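Search this site Enter keywords Go

FOR IMMEDIATE RELEASE

Skometti opens its used office furniture shop in Jirnarau this November

Hi, I'm Natalie Kettle, and I'm so happy to finally tell you this: Skometti is opening a real shop, with a door and a bell and everything! We've sold secondhand desks online for four years, and you kept asking if you could come and sit at one first. Now you can.

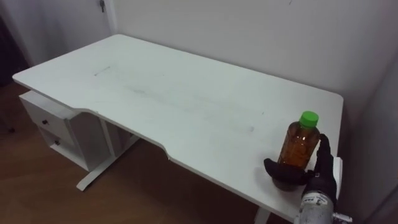
White desk with curved front edge and drawers.

We'll open with 1038 pieces on the floor, all bought from offices that were closing or moving. Murdo Morrison runs our repair bench (he'd fix your chair while you were still in it) and he checks every hinge and drawer runner before a price tag goes on. 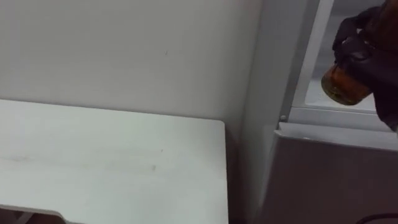 White tabletop with light surface marks.

Prices are marked by grade. A Grade B piece has smudges or scuffs and costs 20 percent less than the same thing in Grade A. I have Grade B at home and love it.

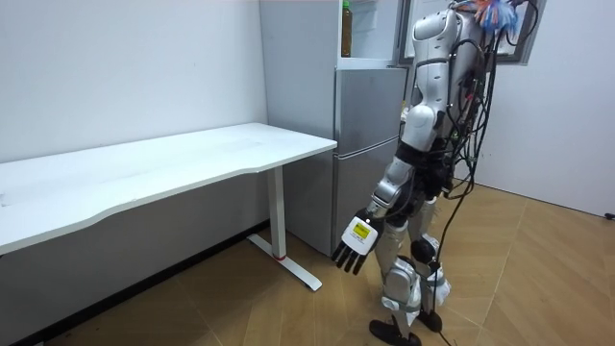

Delivery is the other big news. Our new partner Ellatik will carry your order up the stairs, put it together and take the old one away, for a flat $31 anywhere in town. A lot of you work from one room these days, with the desk just a few steps from the refrigerator, so they'll measure your doorways by phone first and tell you what fits.

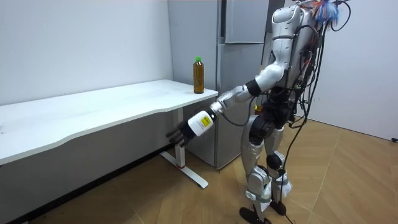 They run in the evenings too, up to 8 p.m., and you pick the slot when you pay.

Doors open at 10 a.m. on Monday. Tôn, the café next door, is doing the coffee. Press are welcome from 9, just ask for me at the counter.

Get Skometti news in your inbox. Enter your email Sign up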